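Section 2: Packing your kit into the boxes

I've packed more of these than I care to remember, so take my word for it – clear a big table first. You'll want elbow room, and somewhere for the lids to go.

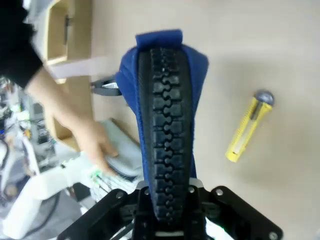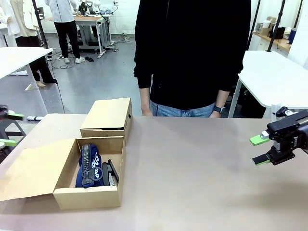

Step 1. Open one box and fold the lid right back, out of your way. Leave the second one closed behind it until you need it.

Step 2. Lay the zipped pouch in with the zip facing up. I like the pull at the front, where I can grab it!

Step 3. Stand the narrow dark bits on edge along the inner wall. They'll go in flat too, but then you lose half the box.

Caution: if you've had a utility knife out, slide the blade in and put it away before you start on anything padded. I nicked a cushion in July and Kumudini still brings it up.

Step 4. Lid on, then write Tendale on the end panel, and 1 or 2 so you know which to open first.

Note: if a lid won't sit flat, take the pouch out and squeeze the air from it – don't lean on the box. Spare lids are on page 27.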